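**Ticket:** Range circuit / kitchen GFCI trips overnight
**Site:** Clalton, unit 23
**Opened by:** tenant, through the Mandagi portal
**Priority:** normal
**Status:** closed, pending one follow-up in June

**Reported problem**

The kitchen GFCI outlet trips during the night. Tenant resets it in the morning and it holds all day. Fridge is on a separate circuit and is not affected. The clock on the microwave is blank every morning and the gas range won't spark until the outlet is reset. No burning smell. No breaker trips at the panel, only the outlet.

**What is on the circuit**

- GFCI outlet left of the sink (the one that trips)
- Two regular outlets downstream, one behind the range and one by the window
- Microwave, plugged in by the window
- Range igniter, plugged in behind the range
- Under-cabinet light, hardwired, Fusard brand, 20 watts
- Outdoor outlet on the back step. This is not on the panel label. See entry 4.

**Log**

**1.** Asked tenant to leave the microwave unplugged overnight. Tripped anyway. Microwave ruled out.

**2.** Asked tenant to unplug the range overnight and leave the microwave in. Tripped again. Tenant lit the burners with a match the next morning before resetting, so meals were not held up. Range ruled out for now.

**3.** First visit. Tested the GFCI with a plug-in tester. Trips on test, resets normally. Pulled it out of the box. Connections were tight, line and load were on the correct terminals, no discoloration. Device is old enough that replacing it made sense, so I put in a new one of the same rating. Told tenant to plug everything back in and report.

Result: new outlet tripped the second night. The old one was probably fine. Keeping it in the van.

**4.** Second visit. Disconnected the load side completely and left only the line side connected. Tenant ran an extension cord from another circuit for the microwave. No trips for three nights. So the fault is downstream.

While I was there I went looking for anything else that had gone dead with the load side off. The outdoor outlet on the back step was dead too. Panel label says it belongs to the laundry circuit. It does not. Somebody fed it from the kitchen at some point and never changed the label. I have corrected the label.

**5.** Opened the outdoor outlet. Cover gasket was flattened on one side and there was water sitting in the bottom of the box. Corrosion on the ground screw and on one of the hot terminals. Insulation test between hot and ground on that run, with everything unplugged and the light disconnected, read 3000 ohms. That is far too low. Disconnected the outdoor leg at the kitchen end and repeated the test on what was left. Reading went off the top of the scale.

This fits the timing. The lawn sprinkler for the back strip is on a timer and runs at 3 a.m. The head nearest the step throws water against the wall. The tenant did not know it ran at night.

**6.** Work done on Sat 17 March:

- Replaced outdoor box, outlet and in-use cover. New gasket, bead of sealant across the top and down both sides, bottom left open to drain.
- Cut back the corroded wire to clean copper and remade the connections.
- Turned the sprinkler head so it throws away from the wall. Ran it for ten minutes and the wall stayed dry.
- Reconnected the load side at the kitchen GFCI.
- Retested the full run. Off the top of the scale.
- Test button on the GFCI cuts power to all downstream outlets, including the outdoor one.

**7.** Tenant reports no trips in the week after the repair. Microwave clock is keeping time. Range sparks normally.

**Parts and billing**

Parts and labor came to 190 dollars, billed to the owner under the Skostov maintenance account. The first GFCI is included in that. If the owner questions it, the old device was due for replacement anyway and can stay as a maintenance item. Nothing is chargeable to the tenant.

**Follow-up**

- Open the outdoor cover in June, after the sprinklers have been on full schedule for a while, and check for water in the box.
- Units that share this back wall may have the same wiring. Check where their step outlets are fed from the next time someone is in there for another job. Don't trust the panel labels.
- The under-cabinet light was never at fault. No need to replace it.

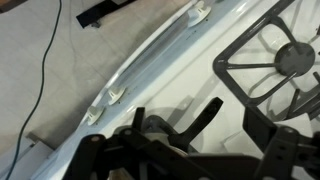
Attachment 1. Gas range, control knobs and burner.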